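Lab visit: remote teaching at Zitport, Buvbridge

I went to the Zitport site in Buvbridge in January to see how they collect demonstrations for arm training. The visit ran from 10 a.m. to a little after 1 p.m. and covered the hand-guiding cell, the remote station and the review desk. My host was Morfudd Trevor, who runs the teaching group. I took notes on the parts that bear on our own bench and left out the rest.

Hand guiding

The first cell is the older one. The operator takes hold of the arm near the wrist, presses the enabling button and moves it through the task. Joint positions are logged and played back later. Playback of a peg insertion was clean on the first try and missed on the second by a small amount, with the same start pose both times.

Two limits came up. The operator's hands block the wrist camera for part of every run, so those images are of little use for training. Arm weight compensation is also not perfect, and the path shows it – slow sections wander, and operators tend to rush through reaches to avoid them. The group still uses hand guiding for contact tasks, where feel matters more than images.

Remote control

Most of the current work has moved to the remote station. The operator sits at a desk with a six-axis hand controller and a foot pedal. The controller sets the gripper's position and angle, and the pedal acts as a clutch, so the hand can be brought back to a comfortable place without moving the arm. Translation is scaled down by default. Trevor's operators can change the scale between runs but not during one.

The same controller drives either a real arm or a simulated one, through a program they call Gronow. New operators start in simulation and need 13 accepted runs there before they are given a real arm. A task set has 200 accepted runs. Rejected runs are kept in a separate store with a reason code.

I spent most of my time on the simulated pick tasks. The arm is a Franka model working over a black cabinet, with a two-handled white bowl and a green toy as the objects. The toy is the harder of the two to grasp. It is boxy and lies tilted next to the bowl's right handle, so the fingers have to come down almost vertically and there is little room on the bowl side. My own attempts closed on the handle twice before I got the toy, and both would have been rejected.
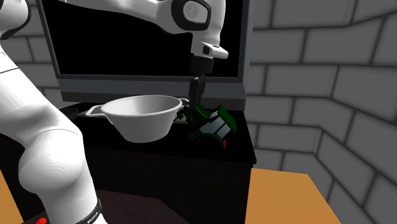
Review desk

Each run is replayed at double speed by someone other than the operator. The reviewer marks the grasp and the release, then accepts or rejects. Common reject codes are a long pause before contact, a regrasp, and a collision with a second object. Regrasps are rejected for the basic set and saved for a recovery set, which they train on later.

The review tool, Trirkero, plots gripper opening against time under the replay. Pauses are easy to find this way. I asked whether pauses could be trimmed by script. They tried it, and the trained arm then closed too early on narrow objects, so trimming is now limited to the start and end of a run.

Open points

Latency on the remote link was not shown as a figure. It felt low in simulation, and I did not get time on the real arm.

The controller gives no force feedback. Trevor has 3 test units with a simple vibration cue on contact, but no results yet.

I have asked for the reject code list and the default scaling values. Both are to be sent after their next software update.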